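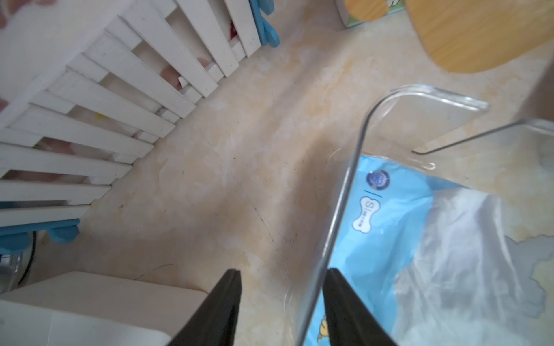
Section 4. Setting up the tidying shift with Peter

If you've gotten this far, Peter is bolted down, powered and talking to the tablet. Sections 1 to 3 were written by Arif Wickramasinghe, who did the wiring, and he's a lot more careful with words than I am. I run the floor at Grisgate, so this part is about working next to the arms, and about what happens to your own day once they're doing some of the tidying.

I wrote the first version of this after our opening month, then fixed it when Sumaiya Roy came over from Vidstead and got stuck at step 3. Thank you, Sumaiya! The numbering has changed, so please throw out any old printouts.

4.1 Before the shift

1. Check the handover sheet. The closing person writes down anything new in the work area. If there's a new container or a new kind of packaging, Peter hasn't practiced on it, and you'll be doing that item by hand until somebody teaches it (see 4.3).

2. Clear your personal stuff out of reach. Phones, keys, coffee, the good scissors.

3. Home both arms from the tablet. Press and hold Home until each arm shows a green line. A quick tap does nothing, and this is where Sumaiya got stuck – the button looks exactly like the ones that only need a tap.

4. Wipe the wrist cameras with the dry cloth from the drawer. Only the dry cloth. The spray leaves a film, and the grips get sloppy for the rest of the morning.

5. Open and close each gripper twice with nothing in it. Listen for clicking. A soft hum is fine.

6. Set the speed to 120 for the first run of the day. You can go up to 242 once you've watched one full round. The dial goes higher than that, and we don't use it.

CAUTION: Keep your hands out of the work area whenever the tablet border is orange. If you need to reach in, hit Pause and wait for the border to turn blue. Saying "just a second" to the robot doesn't count. I've done it more than once.

4.2 Running the tidy-up

1. Choose Tidy from the job list and pick the items you want handled. Start with two or three.

2. Stand on the side with the red stop button for the first round. After that you can do other work nearby, as long as you can get to the button in a couple of steps.

3. When Peter asks for help, the tablet beeps and shows what the wrist camera sees. Tap Yes, No or I'll do it. Use I'll do it as much as you like. It isn't a black mark against you or the machine.

4. At the end of the job, look over the area yourself and sign the sheet with your own name. Peter doesn't sign anything.

NOTE: Thin bags and film wrap are still the hardest. If a bag is lying over something you want moved, take the bag off first.

NOTE: Low fences and their feet can stay where they are. Peter plans around them, but if you move one partway through a job you have to press Rescan, or the arms will go on avoiding a fence that's somewhere else. 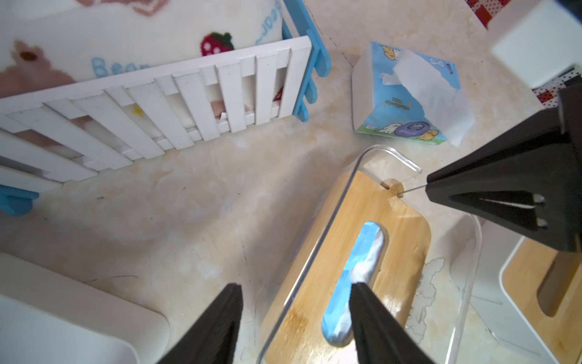 Two-handed jobs get their own setting, Pair, which you'll find under the job list. In Pair, the arms take turns unless you tell them otherwise, and I'd leave it that way until you've gotten used to where the elbows go. The tissue box is our practice piece for this. One gripper works above the oval slot in the bamboo lid, down close to the tissues, and the other comes in toward the little notch at the end. Set the box at whatever angle you'd leave it yourself, a bit crooked is fine, and keep the lid properly seated before you press Start. If the two tips get closer together than your thumb is wide, pause and rerun from the last good step.

CAUTION: Never steady the box with your hand while Pair is running. Everybody wants to. Pause first, straighten it, take your hand out, then resume.

4.3 Teaching a new item

1. Put the item down by itself and choose Teach.

2. Guide the arm through the move with the hand controls, slowly. Ten good tries beat thirty rushed ones.

3. Give it a name the next person will understand. We had one saved as "thing 4" and I still don't know what it was.

4. Have somebody else run it once before you mark it ready.

Our library is at 489 saved moves now, from nearly 800 attempts, and most of those came from Rokeya Siddiqui and Gyu-bin Gil. Teaching is paid work. Put it on your time sheet under T, even if it's only fifteen minutes between other jobs.

4.4 What changes for you

People asked me about this before they asked about any button, so it goes in the manual. Your hours stay the same. You'll do less bending and less picking up, and more watching and correcting, and the watching is tiring in its own way. Chathurika Nanayakkara worked out a swap with her partner where they trade places every half hour, and I've borrowed it for my shift too. Try it!

The other thing is that you'll be asked to say how you do a job. I had never thought about how I pull a tissue up through a slot until I had to show an arm, and it took me most of an afternoon. Go easy on yourself the first week.

If a job feels wrong for Peter, write it on the sheet under "keep by hand" with your initials. Navaratnam reads those every December when the job list is redone, and so far we've kept every item people put there.

For error codes and the charging schedule, go to Section 5.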